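Totby abre en Stinlow su primer taller de juguetes con una segunda vida

25 de febrero de 2026

Los juguetes que ya nadie usa en casa tienen desde hoy un sitio al que ir. Totby, la asociación de familias de Stinlow, abre las puertas de su taller de reparación y préstamo en la antigua imprenta Nouri, un local de 200 metros cuadrados con mesas largas, mucha luz y un rincón de lectura para quien tenga que esperar.

La idea nació en un patio de colegio y ha crecido muy deprisa. En la campaña de recogida de este invierno se reunieron 1458 juguetes, y 394 de ellos ya están listos para prestarse: puzles, trenes, muñecas, juegos de mesa y unas cuantas cajas de construcciones que los más pequeños se llevan de dos en dos.

«El primer sábado de prueba vinieron casi 110 familias, ¡y algunas se quedaron hasta que apagamos las luces!», cuenta Negin Azimi, coordinadora del proyecto. «Hubo abuelos que arreglaron cochecitos con sus nietos y se fueron preguntando cuándo podían volver». 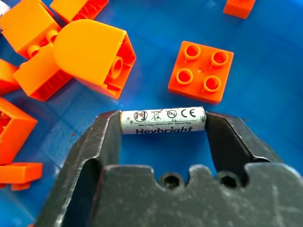
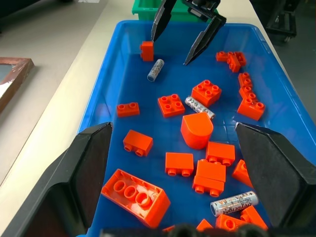 Pilas y, en ambas imágenes, también piezas de construcción naranjas sobre plástico azul.

El préstamo es gratuito y dura tres semanas. Los juguetes se entregan limpios y revisados, y las pilas gastadas pueden dejarse en el punto de recogida de la entrada – también las de mandos, linternas o relojes.

Cosimo Russo, relojero jubilado, enseñará a soldar y a cambiar muelles los martes por la tarde. En mayo se sumará un curso de costura para peluches a cargo de Ikhsan Subramaniam, con plazas para niños a partir de ocho años.

Contacto de prensa: Leszek Górecki, Totby, Stinlow.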